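Clip hanger

A clip hanger, also called a sock hanger or peg hanger, is a household device for drying small articles of laundry. It consists of a body, usually of molded plastic, from which a number of spring clips are suspended, and a hook by which the whole is hung from a rail, line or door frame. Clip hangers are used mainly for socks, underwear, gloves, handkerchiefs and infant clothing, all of which are too small or too narrow to be dried well on an ordinary coat hanger.

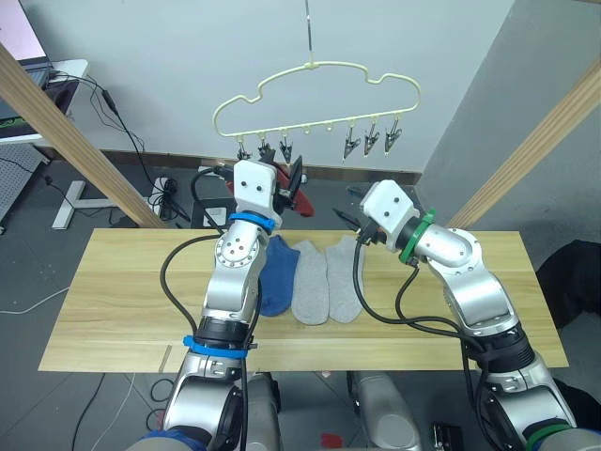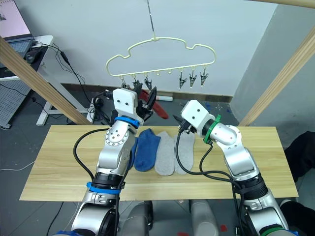 Clip hangers with socks, hung by a light wooden board.

Terminology

The name varies by region and by trade. Retail catalogs commonly list the article as a sock dryer or drip hanger, while the term clip hanger is also applied to a different product, the straight bar with two sliding clips on which skirts and trousers are hung in a closet. In this article the term refers only to the laundry device. Large square or round models that fold for storage are often classed separately as drying carousels.

Construction

The body may be a ring, a rectangle, an oval or a flat decorative outline. Flat bodies, including those in the form of clouds, leaves and animals, generally carry their clips in a single row along the lower rail. Ring and rectangular bodies carry them around the edge and on cross bars, and can therefore hold a larger load in the same width.

Clips are attached through loops or eyelets formed in the rail. On many models the clips can be removed and replaced when a spring weakens. Metal clips grip thick knitwear firmly but may rust if the coating is worn. Plastic clips are lighter and leave fainter marks, although they become brittle after long exposure to sunlight.

The hook is made of plastic or wire. Models meant for outdoor use often have a closing hook, which prevents the hanger from being lifted off the line by wind.

Use

Socks are normally sorted into pairs before hanging. They may be laid side by side on a table or board, with the openings facing the same way, and then clipped one at a time. Hanging by the cuff keeps the clip mark away from the foot, while hanging by the toe places less strain on the elastic. Laundry guides differ on which method is preferable, and both are in common use.

A single row holds fewer articles but allows air to reach each of them from both sides. The load is best divided evenly between the two halves of the rail, as a body hung from a central hook will tilt toward the heavier side. Thick socks dry more slowly than thin ones and are often given a wider space.

Commercial production

The Cerkaton workshop began molding flat hangers as a sideline to its kitchen goods, first in batches of 1000. Its early ring model had 40 clips and was sold chiefly to boarding houses. Koseo later introduced a folding frame with arms 60 centimeters long, and the Yeoh pattern, in which each clip turns freely on its own eyelet, was adopted by several smaller makers. Trotach continues to supply replacement clips in packs of 2.

Care and storage

The body is cleaned with mild soap and water. Metal clips should be dried before the hanger is put away. Flat models can be hung in a closet or laid in a drawer.

See also

Clothespin
Clothes horse
Coat hanger
Laundry line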